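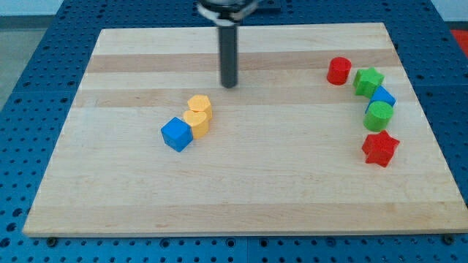
The council election in Warkgate has been read by most commentators as a victory for the governing coalition. The arithmetic supports that reading only in part. The coalition kept its majority by 2 seats, and in the ward of Halta its candidate prevailed by 186 votes after a second count. A result of this kind permits a government to continue in office. It does not tell that government which portions of its program the public endorsed.

I have written before about the tendency of parties to treat any majority as an instruction. The previous administration did so with the transit levy, which had received one paragraph in its manifesto and almost no discussion during the campaign. When the levy took effect, residents of the outer wards were entitled to ask when they had been consulted. They received no satisfactory answer, and the matter was still being raised at public meetings this September.

The present coalition begins its term in a weaker position. Its support is concentrated in the center and along the harbor, while Sinholm and Cele both returned opposition members with larger shares of the vote than they had at the last election. Turnout fell in four wards. In Cele the decline was steep enough that the winning candidate received fewer votes than the losing candidate had four years earlier – a fact that ought to trouble both parties equally.

Kazimír Danko, who led the opposition list, conceded shortly after 11 p.m. and did so with courtesy. His statement nonetheless avoided the central difficulty facing his party. It performs well where voters are dissatisfied with services and poorly where they are asked to consider an alternative budget. The document his party published during the campaign ran to seven pages and contained no estimate of what the proposed rent relief would cost. Voters in Halta, who might have been expected to favor the measure, were given little reason to trust it.

Two questions will now occupy the council. The first is whether the coalition will bring the zoning revision forward before the new members have been assigned to their panels. The second is whether the ward boundaries, last redrawn when Sinholm was largely farmland, can be defended for another term. I believe the boundaries should be reviewed first. The zoning revision will affect land use for decades, and it should be decided by a council whose composition reflects where people now live.

The opening session will set the order of business. Residents who wish to address the council on either question must register with the clerk before noon on the day of the session, and I intend to be among them.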